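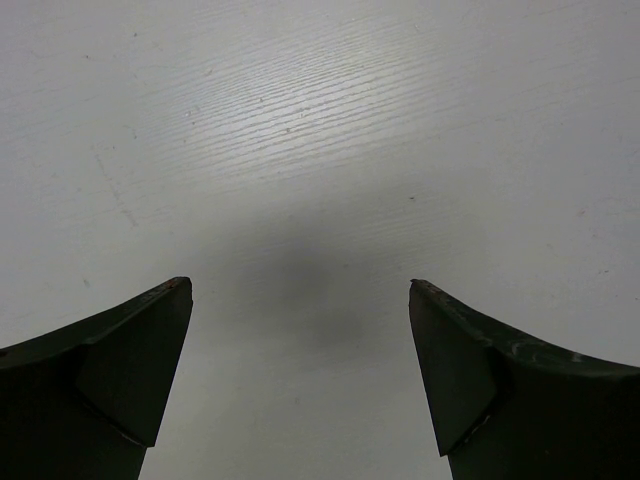 Pale grey laminate, fine wood grain, running left to right.

Thread on worktop surfaces, as I have now spent most of June choosing one for the Narnton workroom.

The pattern is printed under the wear layer. Sanding out a scratch takes the grain with it, so don't. Wax filler in a near match is the only repair I'd bother with.

Pale tops show pencil and ink. Dark tops show dust and every dry scuff. I can wipe off pencil.

Lay the grain along the length of the bench. Across it, each join reads as a step, even when the edges are dead level.

Modupe Uzor asked about gloss. No – under a desk lamp you get a hot spot exactly where you are trying to read a rule. Matt or a light texture.

Texture has a cost. Fine grain holds graphite, so wipe along it with a damp cloth and a drop of washing-up liquid. No scouring pads.

Cut list for ours: one run, 3000 mm, 12 mm overhang at the front. Edging goes on before the top is screwed down.

Still undecided on the back edge. Amrit wants an upstand, I want a gap for cables. Measuring again tomorrow morning.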